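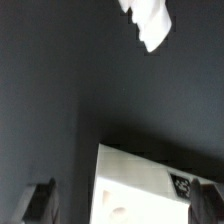 Figure 3. White cloth and white box-like object against a dark gray surface.

4.2 Contrast and the handling of white household textiles

The first part of this study dealt with the sorting of mixed laundry, in which color gives the person doing the work most of the information needed. The present section turns to white items alone. White cloths, napkins, towels and pillowcases made up 371 of the 800 articles recorded in the Narnaven households, and they were the articles most often placed on the wrong pile. Participants in the interviews rarely described this as a problem of care. They described it as a problem of seeing. One householder stated that a white napkin on a white counter "is only there when you put your hand on it."

Background tone was therefore treated as a feature of the work area in its own right. In Figure 3, the crumpled cloth is set off from the dark gray around it and its irregular outline can be followed, even where the fabric appears to bunch and fold over itself. The soft gray creases are also visible. Inside the bright front of the box-like object, on the other hand, the paler shapes are blurred and cannot be named with confidence. The two conditions are of interest here for the same reason: a light item is easy to find against a dark ground, while faint detail on a strongly lit white face is easily lost.

Print this page
E-mail this article

4.2.1 Surfaces in use

Households were asked to list every surface on which clean textiles were placed between drying and storage. Beds were named most often, followed by kitchen tables, ironing boards and the tops of appliances. In the homes surveyed, the great majority of these surfaces were light in color or had been covered with a light sheet. The sheet was usually explained as a protection against dust or lint. In the older apartments of the Cadska district it was also explained by habit, and several participants reported that their mothers had done the same.

Dark surfaces were less common and were often avoided. The reason given was that lint from white cotton shows on them at once. This objection deserves attention, as it works in both directions. A surface on which lint is visible is also one on which a dropped handkerchief or a single infant sock is visible. Participants who folded on dark tables wiped them more often, and they also reported fewer missing small articles at the end of the week.

The question of gloss was raised by Baloch in an earlier working paper and is taken up again here. A polished dark table reflects window light, and the reflection may be mistaken at a glance for a pale object. Matte surfaces do not present this difficulty to the same degree. For the purposes of the sorting trials, the surfaces were grouped as light, dark matte and dark polished. Patterned cloths were recorded separately and are not discussed in this section.

4.2.2 Crumpled and folded states

A folded cloth has straight edges and can be recognized by its shape alone. A crumpled cloth has no fixed outline, and the person sorting must rely on creases, hems and the feel of the fabric. During the trials at Satti, participants were asked to name the type of each white article before touching it. Folded articles were named correctly in most cases on all three kinds of surface. Crumpled articles were a different matter. On light surfaces, table napkins were regularly taken for kitchen towels, and small towels for pillowcases.

The errors declined on dark matte surfaces, though they did not disappear. A strong outline tells the viewer where a cloth ends, but it says little about how much fabric is gathered inside it. Participants who named articles correctly tended to look for a hem or a corner first. Those who judged by overall size were often misled – a large thin cloth, once crumpled, can take up less room than a small thick one.

We use cookies to remember your reading preferences. Accept | Manage settings

4.2.3 Lighting

Lighting was not controlled in the household visits, and the notes show wide differences from one home to the next. Many participants worked under a single ceiling lamp in the evening. Others carried the laundry to a window. Both arrangements can produce glare on white goods and on white furniture, and the trials at Satti repeated them with a fixed lamp and with a shaded one.

Under the fixed lamp, creases in cotton remained visible when the light came from the side. When it came from directly in front, the fabric appeared flat and woven borders were difficult to find. The shaded lamp reduced this effect. Participants generally preferred the shaded lamp after a short period of use, although several asked for the brighter one when checking for stains. It is reasonable to regard these as two separate tasks, each with its own lighting, and the household guidance issued with the Flumport survey has been revised to say so.

4.2.4 Limits of the findings

The households taking part were recruited through two neighborhood associations and cannot be taken to represent the district as a whole. Of the 218 persons interviewed, most had carried the main responsibility for laundry in their homes for many years, and their judgment may be better than that of less practiced adults. Persons with low vision were not included in the trials. Ansari has proposed a further round of visits in June for this group, with the same articles and an added set of dark textiles on light surfaces.

The cost of changing a work surface was not studied in detail. A dark, washable table cover was supplied to those who requested one, and its continued use will be reviewed in the next round – together with the washing of the cover itself, which some participants regarded as one more item of laundry.

Search this journal Enter keyword or author Go Advanced search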